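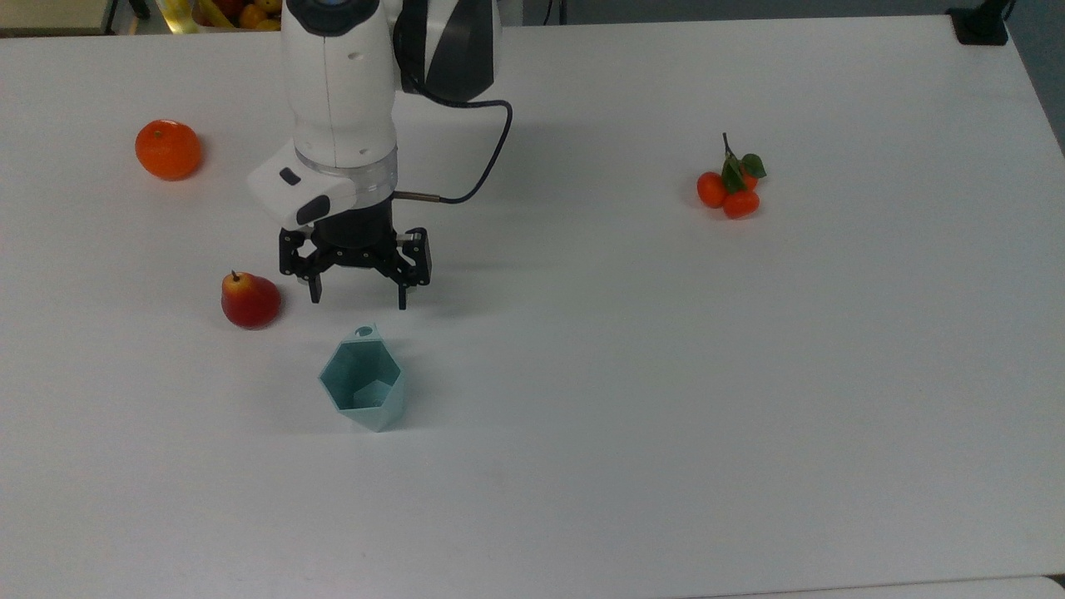 Paula Avram asks if we can still take her two children for the second week, because the form closed before she had finished filling it in. I answered yes, but the form should not close like this. It times out when a parent goes to look for the Medicare number and comes back. I wrote it down as the first thing to repair before the next holiday program.

July, holiday program, workshop notebook, evening.

Notes from the day at Flukcombe. I write them while I still remember, and Tharindu can correct what I have wrong.

Morning. Doors opened at 8:30. Two families came before that and waited on the steps in the wind. We don't have staff before 8:30, so we can't let them in, but I don't like to see it. Brândușa suggests that whoever is on early shift opens the outer door only, so people can stand in the porch. I agree with this if Fouad agrees, as it is his name on the building hire.

Sign-in. The paper sheet is still faster than the tablet. With the tablet each parent has to scroll through all names, and they are sorted by first name, when every parent looks for the surname. Tharindu says it is one setting. Please change it tonight. I keep the paper sheet beside it in any case.

Medication. One puffer was handed over without a plan. I phoned the mother, she emailed the plan before morning tea, and it is printed and in the red folder. For the next time: the person at the door asks the question aloud, "Any medication today?", to every family, also to the ones we know well. The families we know well are the ones where we forget.

Session 1, cardboard bridges. Worked well with the older group. The younger group needed the holes to be made for them, and I spent nearly the entire session with the bradawl. Next time prepare the strips the evening before. The template is in the Cele folder, second version. The first version has the holes too near the edge and the card tears when they push the split pin in.

Glue: we have one bottle left of the good PVA. The cheap one does not hold on the waxed card, even when we leave it over lunch. Elīna to order, code 1829 in the supplier's list, not the one just under it, which is the washable type and is weaker.

Lunch. One child came without food. We gave sandwiches from the emergency box and did not charge. Fouad asked if this should go on the invoice. I think no. It was the first time for this family and the father was very embarrassed at pick-up. If it happens 3 times in the same week, then we talk.

Hats. Outside only with hat, also in winter, this is the rule from Surklow and we follow it here. There are spare hats in the blue tub. They have to be washed after each use, and I found some from last week at the bottom that were not. I took them home.

Session 2, excursion talk. Brândușa explained to the children the walk at Clostwood: closed shoes, long socks, own water bottle, a warm layer. She asked them to repeat it back and they did it as a song, which I could hear from the kitchen. The permission slips are still missing from several families. No slip, no bus. I have sent the reminder once and I send it again at 7 am. The bus seats 40, with staff included, so we can't add anybody at the last moment - please don't promise a place at the door.

Pick-up. One late collection, the train was stopped. She phoned us before closing, so I did not apply the late fee. We should decide together if a phone call cancels the fee or only makes it smaller. At the moment each of us does it differently and the parents compare.

Money. The deposit for the bus is paid, receipt number 1097, in the front pocket of this notebook. The rest is to be paid on the day to the driver's office, by card. Fouad has the card.

To do:
Form time-out, longer or none (Tharindu)
Sort the names by surname (Tharindu)
PVA and split pins, long ones (Elīna)
Cut and punch strips for the younger group (me, after dinner)
Ask about the porch (Brândușa asks Fouad)
Paula's children: add to the list for week two, siblings in the same group if possible

Added later, from Elīna Butkienė: the split pins arrive with the glue, but the long ones only come in brass colour. I have ordered them. The key for the storeroom is back on its hook, and the lock needs to be lifted a little when you turn it.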